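Skendale Snack Counter: Stand and Tray Layouts

Notes and pictures on the small counter displays at Skendale, set out by Shaohua Cao. Stock is packaged snacks, bottled drinks and wrapped sandwiches. All layouts go on a plain brown cloth, laid flat, with no overhang at the serving side. Sheet reference 377.

General

Clear acrylic is used for the stands so that labels on the rear step can be read from the front. Trays are rectangular with rounded corners where possible. Wicker is kept for lighter goods and is lined before use. The Tulleck racks were tried in March and returned; the tiers were too shallow for the bottles we stock.

Cleaning

Acrylic is wiped with a soft cloth and weak soap solution. No spirit cleaner, which clouds the surface. Cloths are changed on Wednesday before opening.

Placing

Bottles go at the back in the two-tier rack. Low items such as bars and small boxes go on the lower steps of the display stand. Sandwiches have a tray to themselves, well clear of the crackers, and are set with the cut face showing. Jianguo Zeng checks the spacing from the customer side at a standing height.

Gallery

Mixed layout, sandwich tray in beige, red bottles racked behind it.
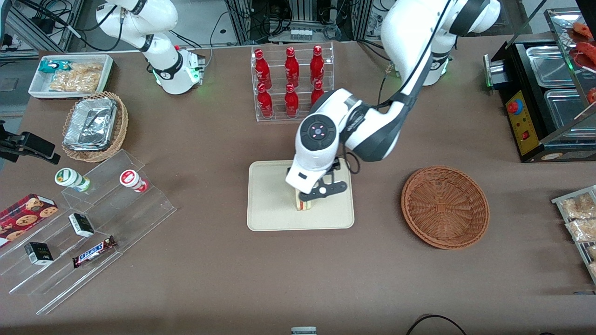 Spacing between the tray and the rack should allow a bottle to be lifted out without touching the sandwiches. The stand may be turned at an angle if the steps remain readable from the front. Crackers in clear bags can be piled, but wrapped bars should lie flat.

Replacement trays are ordered from Cuketti under part number 3608, in packs of 2. Delivery is to the side door, before 10 am.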